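**Looking for scorekeepers and line judges – Itcombe Open, May**

Hi all, Philomena Madigan here. I run the officials' desk for our fencing club's spring tournament and I'm short on people again, so I'm asking early this time!

We had 271 entries last year and I'm planning for at least that many. I need 6 table scorekeepers and a couple of folks willing to float between strips. You don't have to fence. If you can watch a light go on and write down a number, I can teach you the rest in an evening – I learned from Ruairí Scanlon over a plate of fries, and I'd never held a foil in my life.

The pay is $70 a day plus lunch. Wear flat shoes and bring a sweater (the Katsaros Hall is freezing until noon, every single year). You'll get a break between the pools and the direct elimination rounds, and parents will ask you where the bathrooms are.

If you're under 18, please have a parent write to me too. Teens have been some of my best scorekeepers, so don't be shy. Just send me your name and which days you can work, or grab me after practice.

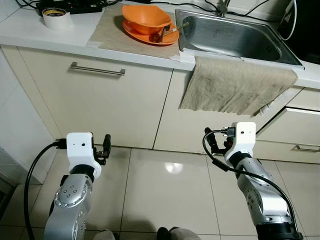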